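Halás Room Notes
Data card and readme for the folder "furniture and fittings"

Version of 7/23/25

What is this folder

The folder holds short written notes and pictures of rooms where people sit, wait, watch television or work together. The notes speak of the things in the room and how they stand to each other: the screen, the shelf, the socket, the curtain, the wall. The collection was begun in Prirov for our own need, when we were planning new waiting rooms in the Halás building and could not find pictures of ordinary rooms. Catalogues show rooms where no cable exists. We wanted the cable.

Contents

There are 2343 notes in the folder. Of these, 171 have a longer text, which we call the "full note". The others have only a title, a room type and a few keywords. The room types are written in small letters and without plural, so please search for "waiting room" and not for "Waiting Rooms".

The files are sorted in two parts:

- tosidine: the first part, mostly offices and corridors
- kullell: the second part, mostly rest rooms, meeting rooms and rooms with a television

The names of the parts come from the two projects which paid for the work. They say nothing about the rooms.

Fields in a full note

title - a short name of the room or the corner, in everyday words
room type - one word or two from the list in the file types.txt
large things - furniture and devices which stand on the floor
wall - colour, covering, pictures, trims, skirting
window side - blinds, curtains, frames
cables - where a cable can be followed, from where to where
remark - free text, can be empty

The field "cables" was added in March, after the first part was already finished. For this reason many notes in tosidine have it empty. Empty means "not written". It does not mean that the room has no cables.

How the notes are written

One person writes the note and a second person reads it. If the two do not agree on a word, we take the wider word. For example, a thing which can be a blind or a curtain is written as "blind or curtain", and we leave it so. We do not write the price, the maker or the age of furniture. We also do not guess what a room is used for if the things in it do not tell it.

Colours are kept simple. We use white, grey, black, brown, red, green, blue, yellow. "Light" and "dark" may stand before a colour. Beige gave us much discussion and is now written as light brown.

Texts are limited to 2000 characters. Longer ones must be shortened by the writer and not by the reader.

Sample of a full note

title: television corner with landscape wall
room type: rest room
large things: black flat television on a mobile stand with two poles, a shelf and a flat base; tall white air purifier with small holes in the front
wall: large mural with green hills, trees and a small house, painted borders not noted; white wall section under it, grey trim between, black skirting
window side: white vertical blinds at the left; white vertical blinds or curtains at the right, down to the floor, partly over the side of the stand
cables: thin black one from the television along the left pole to the white wall outlet; thin white one from the outlet over the floor to the base of the air purifier
remark: the mural is made like a view through a window, with a white window frame edge behind the stand. Do not enter it under "window side". 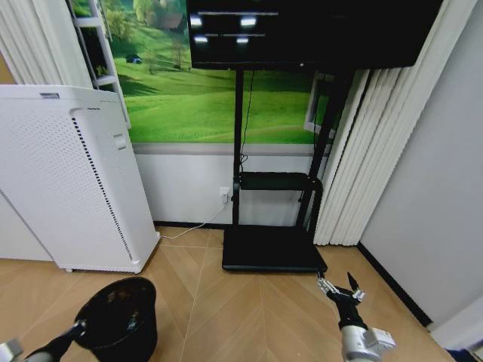 Known problems

- Murals and real windows were mixed up in some older notes. We correct them when we find them.
- "Stand" and "trolley" are both used for a television support with wheels. The search does not join them.
- Some titles are still in our own language. The keywords are always in English.
- In kullell the word "cabinet" is used too often - also for wall panels, where the difference was hard to see.

Use

You may use the notes and pictures for teaching, planning and study. Please keep the name Halás Room Notes with them. If you change a note, write this in the field "remark", so that the next reader knows it.

Corrections

Send the title of the note, the name of the field and your new text. One message for one note is easiest for us. We read corrections on Wednesday and put them in the next version of the folder.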